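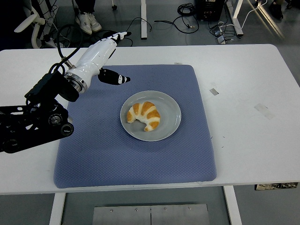
Review: Tatus Coin Ledger, the paper one

2022-10-07

Quick one, I have a train. Three readers asked if the Tatus ledger is worth it for tracking a small gold and silver stack against the dollar. Short answer, mostly yes. Long answer below, typed fast.

What you get. Hardbound book, 143 pages, columns for date, weight, price paid, spot that day, and a wide one headed "Purchasing Power." That last column is why I bought it. You pick your own yardstick. Mine is a month of groceries. Others use rent, a tank of gas, whatever.

Cost me $33 from Vikach plus shipping. Not cheap for a notebook. The Arnitz one is less but has no spot column, and the paper bleeds.

The good. Writing it by hand makes you look at the number. I went back through old receipts, 105 lines of them, and seeing the premium I paid over spot in my own handwriting was rough. I would of bought a lot less fancy stuff. Plain rounds from now on. 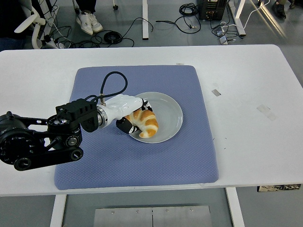 Also the front section, a short essay on sound money by the publisher. Skip it if you've read any of the Austrians. Fine for a beginner, a bit preachy on the Fed, and the part on silver in the 1800s is too thin to be usefull.

The bad. No room for sales. None! So when I sold some silver I had to squeeze it in the margin. Index at the back is useless. Ribbon frayed in a month.

Kaewsai does an app that does all this and pulls spot for you. Tried it. Wanted my email, my phone number and a total value of holdings before page one. No thanks. A list of what you own should sit in your own drawer.

Would I buy again, yes, if they add a sales column. Four out of five. Next week the reader mail on rate hikes, its piling up.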